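Varkthorpe Household Chores Program
Progress report to Imeditz, October

Where we are

The short version for anyone reading this between meetings: the robot can tidy a bathroom shelf's worth of clutter from one bin to another, provided the clutter cooperates. It can't yet do this at a speed that would impress a child. We asked for six months to find out whether a machine could take over the dullest part of putting things away, and the answer so far is "some of it, on a good afternoon."

What we ran

We logged 214 pick attempts this period against a target of 200. I mention the target because it is the only one we beat. Each attempt counts from the moment the arm starts toward an object until it either drops it in the other bin or gives up. Giving up is a feature we added in the spring, after watching the arm worry at a bottle through most of a lunch break.

The Soylu planner now picks its own order of work. It likes blocks. It goes for a block first whenever there is one, which does wonders for the early numbers and leaves the awkward stuff for later – a strategy familiar to anyone who has cleaned out a garage.

Brushes and scrubbers remain the hard part. Alone in the open they are manageable. Bunched against a side wall, with a clear handle poking in among them and a flat bottle lying alongside, they become a negotiation. Clear plastic is still close to invisible to our depth sensing, and the planner will cheerfully aim at the floor of the bin behind it.

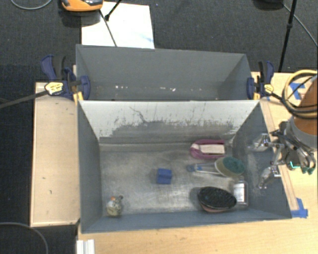
What went wrong

We lost 2 weeks to a calibration drift that we blamed, in order, on the software, the carpet and the Flultton office. It was a loose bolt. The bolt has been tightened and Flultton has had an apology.

Next period

More clear objects, tighter clusters and fewer blocks, so expect the success rate to go down before it goes up. We are also asking to move the unspent travel money into replacement fingertips. A person still does this job faster, and we would like to keep paying ours to reset the bins.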